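**From:** Menaka Ranasinghe
**To:** allotment-list
**Subject:** Re: Re: Storing the big umbrellas over winter

On the subject of the umbrellas, Elikem Nartey wrote:

> Wedix are doing a spray now that you put on once and the canvas is meant to stay waterproof for 10 years. Kobina has seen it at the Wello site and says the rain just rolls off. I make it 8 cans for everything we own, and if we order before June we get the lot at a discount. Can I have a yes or no by tonight?

It's a no from me, at least for now.

Ten years is a long time for anything that comes out of a can. How long has the spray been on sale? If it's less than ten years then somebody has guessed, and I'd like to know how. I'm sure Kobina saw rain rolling off. Rain rolls off most cloth the first month you treat it. I'd be more interested in what the Wello lot say after two winters.

We've been here before with the Brabec covers, which were "100% mildew proof" and came out of the shed in spring smelling like a pond. Iddrisu still has one over his compost, and that's the best use anyone has found for it.

My own view is that we don't lose canvas to rain. We lose it by rolling it up damp and shoving it at the back of the shed until Easter.

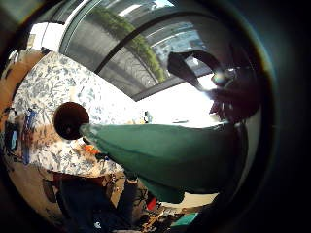 Dry it fully, open, for a whole afternoon if need be. Brush the dirt off before you close it. Then store it off the floor, tied loosely, away from the mower fuel. None of that costs anything - though I accept it's dull and it needs people to turn up.

If Elikem wants to buy one can and do half of one umbrella, I'll happily look at both halves next spring and eat my words. Nkrumah, you've got the old receipts, could you check what we paid for the Brabec stuff before we spend more?

Menaka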